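Towels talk, speaker notes
Eynon Hall, May 19, 2022

Right, hello everyone, can you hear me at the back? (Wait. Last time they couldn't.)

Say thank you to Branwen Jenkins for having me, and mention the tea is straight after, in the side room, so no need to rush off.

So I'm going to talk about towels for half an hour. I know! My sister asked what on earth there was to say. I ran the linen room at the Oltberg guest house for years, 36 bedrooms, and on a full changeover in July we had 239 towels through the dryers before lunch. You get opinions.

First opinion: most people fold too late. They tip the whole lot into a basket, leave it on the landing until the evening, and then wonder why everything has creases you could lose a coin in. Terry is forgiving but it isn't that forgiving. Take them out, give each one a good snap, and fold while you're standing there.

(Do the snap. Mind the microphone.)

Second opinion, and Morag Lennox will argue with me about this in the questions, because she always does: thirds. Long edges in first, so it's a strip, then halve it and halve it again. Morag does halves all the way. Her airing cupboard is very nice, I've seen it, but she has to refold every towel before it'll go over a rail. Mine go straight on.

Ask for a show of hands here. Thirds? Halves? Anyone who rolls? Be nice to the rollers.

Now the bit everybody struggles with, which is finding your corners. You pick a towel out of a heap and it comes up as a lump. Don't shake it about hoping. Get hold of any corner at all, lift it, and let the weight hang. Then slide your other hand along the edge until you come to the next one. Big bath sheets are a pain if you're short like me, so I do those on a table and let the table carry the middle.
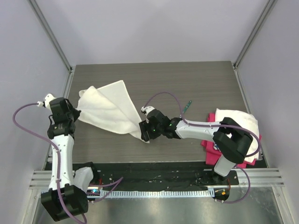

Once you've got two corners and a bit of pull between them, the rest more or less sorts itself out. Lay it down, smooth from the middle outwards, and only then make your first fold. If the edges don't meet, let them not meet! A towel that's been washed a lot is hardly ever square any more, and you'll send yourself round the twist trying to make it so. Tuck the wonky side inside.

Stacking. Folded edge facing you, always, so you can pull one out without bringing down the pile. I keep colours apart in the wash but I don't mind mixing them on the shelf. Heavier ones at the bottom. Anselmo Iglesias, who had the linen room after me, stacked by room number instead, and I'll admit it was quicker on a busy morning.

(If time is short, skip the fabric softener rant. If not, keep it under two minutes, Lowri.)

Then get the basket out and ask for someone to come up and have a go. Spare towels are in the blue bag under my chair.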